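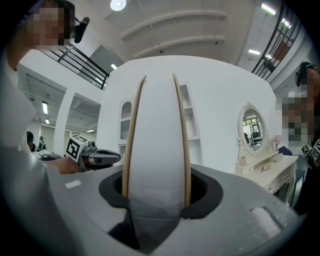
White cabinet and vanity table against the partition, September.

Bedroom corner, afternoon. So pleased with this one! The cabinet (arched glass door, scalloped trim inside) and the vanity with its oval mirror look as if they were bought together, and those curved carved legs are lovely against the plain wall. Open shelves still to fill, Lamai has ideas. I want to try the vanity 33 cm further left before we settle. Luana to check the drawers run smoothly.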